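Can a machine do the boring jobs yet?
General chat > Gadgets and automation

sellbridge_sid
Dec 3, 2021
My sister reckons we'll all have a robot putting the flat-pack together within 2 years. I say 20. I do shop fitting, so I've got a dog in this fight. What are these things really like with ordinary stuff?
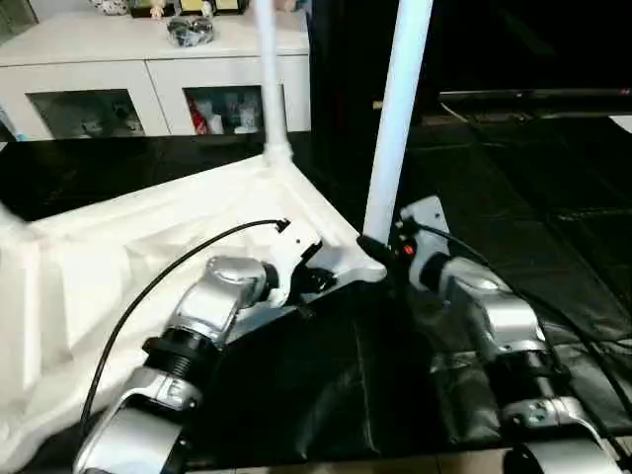 Two arms, two white poles and a lot of creased fabric

HannaSadowski
Fabric is the bit that would worry me! Sheets fold differently every time you touch them. I can't get a fitted one on without swearing, so good luck to a pair of metal arms.

orkudon58
Disagree, Hanna. Cloth is hard, yes, but plenty of household jobs are just stiff things that need holding still. Stools, shelves, chair legs. Give me a machine that holds the other end and I'd be happy.
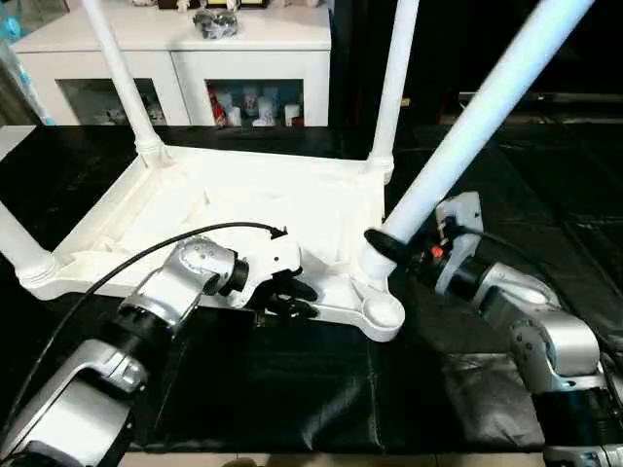

White stool, legs up, one arm on the frame and the other on a leg

sellbridge_sid
OK, that's closer to my day. But holding a leg is the easy half - it's knowing when it's seated properly. I do that by feel, and I've fitted 434 stools for one canteen in Cesville, so I should know.

DamianZ
You can measure feel though. Push, watch the force, stop when it climbs. I'd worry more about grip. Smooth round things want to twist on you.

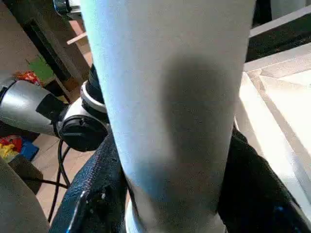

Close up on the grip, one black finger either side

HannaSadowski
Fair enough, that does look like a decent hold. Still wouldn't let it near my glasses.

orkudon58
Nor would I, yet. Put me down for almost 20 years on laundry and a lot less on stools.

sellbridge_sid
I'll tell my sister she's half right. She'll be unbearable.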